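Resizing a gold wire ring on the Gosling mandrel

14 July 2025
By Phyllis Pilkington

1. Clamp the mandrel in the vice, narrow end up.
2. Anneal the ring, quench it and dry it fully.
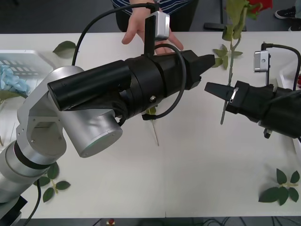 Artificial rose parts on the white tabletop.

3. Slide the ring down to the size line – no force yet. 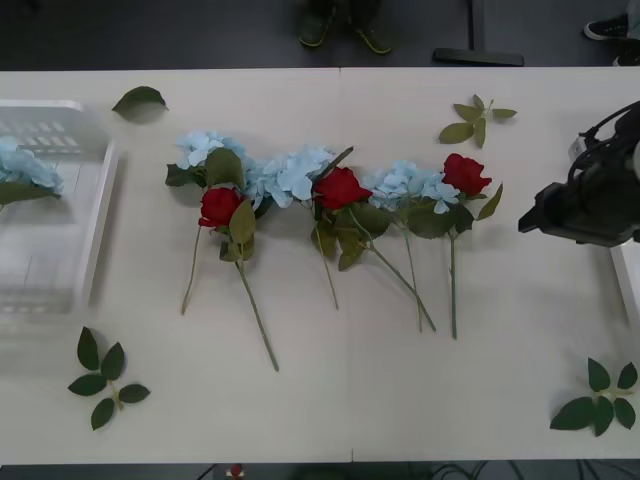 Tap with the rawhide mallet, turning the ring after each blow. Keep the blows evenly spaced, like the roses and blue hydrangeas set in turn along the table, and the band will stay round.

Caution: stop if the solder seam opens.
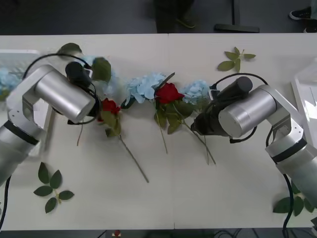

Red roses and blue hydrangeas laid across the table.

4. Check the size, then polish with Jallia paste.
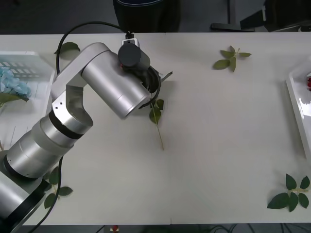
Reading time: 3 minutes

Note: stones must come out before step 2.

Comments

Neville Hebden: Does this work on 20 gauge wire?

Phyllis Pilkington: Yes, but use the lighter mallet.

Bronen: Mine went up a full size.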